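Lehrsammlung Rechnertechnik
Bildungszentrum Trisarberg, Standort Koltovau

Bildergalerie: Der geöffnete Arbeitsplatzrechner

Die Lehrsammlung Rechnertechnik des Bildungszentrums Trisarberg umfasst derzeit 38 Objekte, vom Einzelbauteil bis zum vollständigen Gerät. Sie dient dem Unterricht in den Ausbildungsgängen der Informationstechnik und steht nach Anmeldung auch externen Gruppen offen. Die Bildergalerien ergänzen das gedruckte Verzeichnis der Sammlung. In jeder Folge wird ein Objekt oder ein Arbeitsgang anhand weniger Aufnahmen vorgestellt.

Die vorliegende Folge gilt dem Innenraum eines Desktop-Rechners in Turmbauform mit der Inventarnummer 935. Thematisch schließt sie an die Folge über Netzteile und Stromversorgung aus dem November an. Im Mittelpunkt stehen das Mainboard, der Prozessorsockel und die lose zu handhabenden Kleinteile. Die Texte sind für Leserinnen und Leser ohne Vorkenntnisse verständlich gehalten; Fachbegriffe werden bei der ersten Nennung erläutert, soweit dies für das Verständnis erforderlich ist.

Konzeption und Texte: Oana Olteanu. Fachliche Durchsicht: Ionuț Sandu.

Das Gehäuse und seine Baugruppen

Für Arbeiten am Mainboard wird ein Turmgehäuse auf die Seite gelegt und die Seitenwand abgenommen. Das Mainboard liegt dann waagerecht, Steckkarten und Speichermodule können senkrecht von oben eingesetzt werden. Das Netzteil mit seinem schwarzen Typenschild ist in dieser Lage am vorderen Rand zu erkennen, rechts der Laufwerkskäfig aus gelochtem Metall mit zwei blauen Einschüben. Blau sind auch die Entriegelung links vom Netzteil und die Einfassungen der Anschlussblenden am Rand des Mainboards. Unterhalb des Sockels ist eine schwarze Grafikkarte eingesteckt, rechts davon trägt die Platine den Schriftzug des Herstellers Dell.

Die Kabel zum Laufwerkskäfig werden im Unterricht gesondert behandelt. Vor jedem Eingriff sind das Gerät vom Stromnetz zu trennen und die Restladung durch Betätigen des Einschalters abzubauen. Erst danach wird das Erdungsband angelegt.

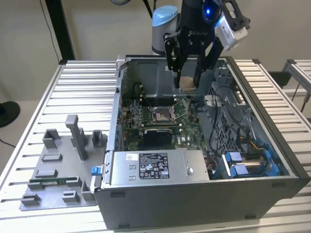
Prozessor und Sockel

Der Prozessor ist das empfindlichste Bauteil, das in der Grundausbildung von Hand bewegt wird. Er besteht aus einem Träger, auf dem der Halbleiterchip sitzt, und einem metallenen Deckel, der die Wärme verteilt. Seine Unterseite darf nicht berührt werden. Gehalten wird er ausschließlich an zwei gegenüberliegenden Kanten.

Auf dem Mainboard nimmt ihn der Sockel auf. Ein Halterahmen und ein Hebel sichern den Prozessor in seiner Lage. Bei angehobenem Hebel ist der Sockel entlastet, und das Bauteil kann eingelegt oder entnommen werden. Beim Einlegen richtet man sich nach den Markierungen an Träger und Sockel. Druck von oben ist zu unterlassen; der Prozessor muss allein durch sein Gewicht flach aufliegen, bevor der Rahmen geschlossen wird.

Verbogene Kontakte gehören zu den häufigsten Schäden an den Übungsgeräten. Eine Instandsetzung ist nur in wenigen Fällen wirtschaftlich. Samina Magsi, Leiterin der Übungswerkstatt, empfiehlt deshalb, den Sockel vor jedem Einlegen mit der Lupe zu prüfen und den Befund im Arbeitsblatt festzuhalten. Für die Ersatzbeschaffung von Mainboards und Prozessoren sind im laufenden Haushaltsjahr 2000 Euro vorgesehen.

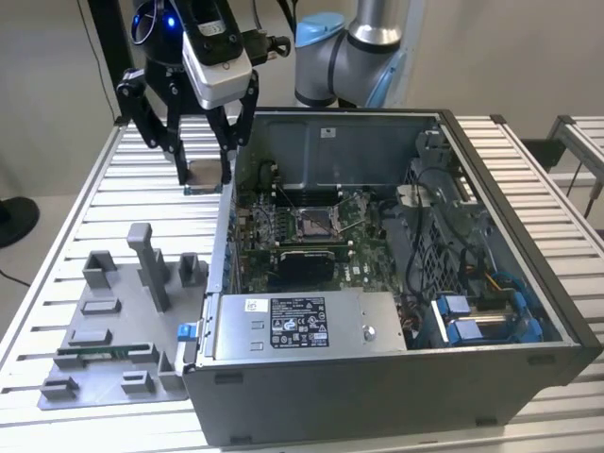
Prozessor mit silberfarbenem Metalldeckel, an den Kanten gefasst. Im Gehäuse der leere Sockel mit angehobenem Hebel.

Ablage und Ordnung am Arbeitsplatz

Wer ein Gerät zerlegt, benötigt neben dem Gehäuse eine ausreichend große Ablagefläche. Kleine Bauteile, die lose auf dem Tisch liegen, gehen verloren oder geraten unter das Gehäuse. Das Sammlungshandbuch sieht daher feste Plätze für entnommene Teile vor. Geeignet sind Halterungen mit Schlitzen und Aufnahmen, in denen Platinen liegen können, ohne dass ihre Kontakte an anderen Teilen reiben.

Die Ablage wird links vom Gehäuse eingerichtet, der Laufwerkskäfig bleibt auf der rechten Seite zugänglich. Bei Linkshändern kann die Anordnung nach Rücksprache mit der Werkstattleitung geändert werden. Schrauben werden nach Baugruppen getrennt in Schalen verwahrt und beschriftet. Dies gilt auch dann, wenn das Gerät noch am selben Tag wieder verschlossen werden soll.

Metallische Kleinteile verdienen besondere Aufmerksamkeit. Fällt ein solches Teil unbemerkt auf das Mainboard, kann es beim nächsten Einschalten einen Kurzschluss auslösen. Sie sind deshalb neben dem Gehäuse und in geringer Höhe über der Tischfläche zu führen. 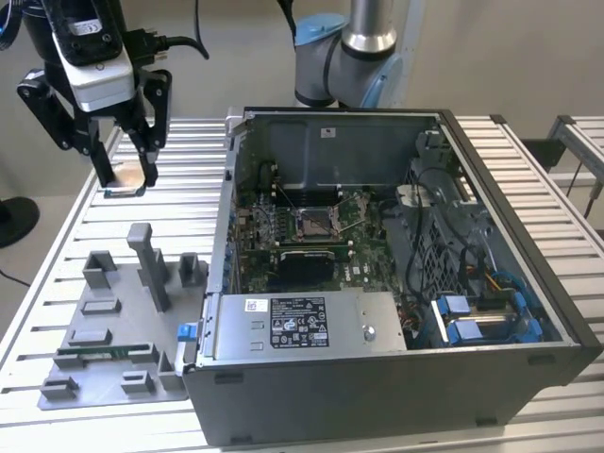 Flaches metallisches Kleinteil knapp über der gerippten Tischplatte. Links vom Gehäuse eine graue Halteplatte mit Aufnahmen, vorn darin eine kleine grüne Platine.

Hinweise zur Nutzung der Sammlung

Das Objekt Nr. 935 kann im Raum Omia besichtigt werden. Gruppen werden gebeten, sich mindestens zwei Wochen vor dem gewünschten Termin anzumelden; Führungen beginnen jeweils um 10 Uhr. Die Teilnehmerzahl richtet sich nach der Raumgröße und den geltenden Hygienebestimmungen. Das Berühren geöffneter Geräte ist nur unter Aufsicht und mit angelegtem Erdungsband gestattet.

Für Lehrkräfte hält die Sammlung ein Begleitheft bereit. Es enthält eine Übersicht der Baugruppen, ein Arbeitsblatt zur Sichtprüfung des Sockels und ein Muster für die Beschriftung der Schraubenschalen. Das Heft wird auf Anfrage in Papierform zugesandt. Korrekturen und Ergänzungen zu den Texten der Galerie nimmt Ileana Pană im Sekretariat der Lehrsammlung entgegen.

Die Aufnahmen dürfen für den Unterricht an allgemein- und berufsbildenden Schulen unentgeltlich verwendet werden, sofern das Bildungszentrum Trisarberg als Quelle genannt wird. Eine gewerbliche Nutzung bedarf der schriftlichen Zustimmung. Anfragen hierzu bearbeitet Tincuța Stoica.

Weitere Folgen der Bildergalerie
Netzteile und Stromversorgung
Speichermodule und Steckplätze
Der Nachlass Dağdelen: Messgeräte und Werkzeuge

Stand: Freitag, 26. März 2021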